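Race Data and Timing Technician, Thoroughbred Meetings
Nallitz Racing Services, Saline office
Full time, permanent

Nallitz supplies sectional timing, finish data and trackside communications to thoroughbred racecourses. We are filling one technician position based in Saline. The person appointed will work mainly at race meetings, with the remaining hours spent in the office and workshop. The post reports to Melaniia Zakharchenko, head of trackside operations.

Background

We currently cover 11 racecourses under contract. Last season we timed 1,067 races, on both turf and dirt. Each runner carries a saddlecloth tag, and the tag signal is received at fixed points along the rail and at the line. The resulting sectionals go to the stewards, the broadcaster and the course form office. Official placings remain the responsibility of the judge and are taken from the photo finish. Our staff do not call results.

The timing software is Vosari, which we maintain in house. Prior knowledge of it is not expected.

Duties on race days

Arrive at the course three hours before the first race. Power up the receivers, check each one against the survey sheet, and confirm the start and finish positions with the clerk of the course. Rail movements change the distance of a race and must be entered before the first runners leave the parade ring.

Issue tags to the saddling enclosure in race order and record the tag number against the saddlecloth number. Late scratchings, jockey changes and reserve runners gaining a start are handled by radio with the scales office.

Monitor the live feed during each race. If a receiver drops out, mark the sectional as estimated. Do not correct it by hand while the race is in progress.

Collect the tags at the unsaddling enclosure and match them against the issue sheet before the next race is loaded. Missing tags are reported the same day.

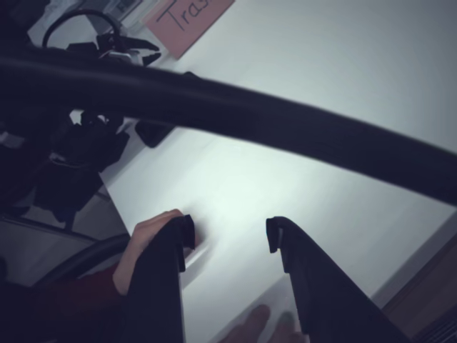 Duties between meetings

Charge, test and repair tags. Replace connectors and seals on rail receivers. Keep the calibration log current for each course.

Review the data from the previous meeting and answer queries from trainers and stewards. Most queries concern horses that ran wide on the turn, where distance covered and finishing margin can appear to disagree. A short written explanation is normally enough.

Assist with course surveys twice a year, in March and again before the spring turf program closes. Survey work involves walking the full circuit with measuring equipment, in whatever weather there is.

Requirements

A technical certificate or two-year degree in electronics, instrumentation or a related subject, or equivalent work experience.

Competence in soldering, basic fault finding and the use of a multimeter.

Ability to read a race card and follow a race in running order. Applicants from other timed sports (harness racing, cycling, motorsport, athletics) will be considered, and training in the racing side will be given.

A valid driver's license. The van is supplied.

Ability to lift equipment cases and to stand outdoors for a full card.

Eligibility for a racecourse license. Checks are carried out after an offer is made.

Betting restriction

Employees who handle live data may not bet on any race at a course under contract to Nallitz, either in person or through another party. The restriction applies from the first day of employment and ends 3 months after leaving. It covers sweepstakes and tipping competitions with a cash prize. Applicants who hold an ownership share in a racehorse, including a syndicate share, should declare it in the application. A share does not rule an applicant out, but it will affect which meetings can be assigned.

Hours and pay

Hours are averaged over the season. Weekend and public holiday work is part of the job, and the holiday carnivals are the busiest dates in the calendar. Evening meetings finish late, and overnight accommodation is booked for the more distant courses.

Salary depends on experience and is reviewed each year. There is a seasonal attendance payment of up to $4,000, calculated on meetings worked. Meals and travel on race days are paid at the company rate. Wet weather gear and boots are provided.

Selection

Shortlisted applicants will attend an interview in Saline and complete a bench test lasting one hour. The test consists of finding two faults in a receiver and checking a set of sectional times for errors. A second stage takes place at a race meeting, where the applicant shadows the duty technician for part of the card. Travel costs for both stages are reimbursed on receipt.

How to apply

Send a resume and a cover letter of no more than one page to Uliana Prokopenko, staffing coordinator, at the Saline office. State your notice period and any dates on which you cannot work. Use the reference Zhuravel in the subject line. Applications without the reference may be delayed.

The position stays open until filled. Applicants will be told the outcome at each stage in writing.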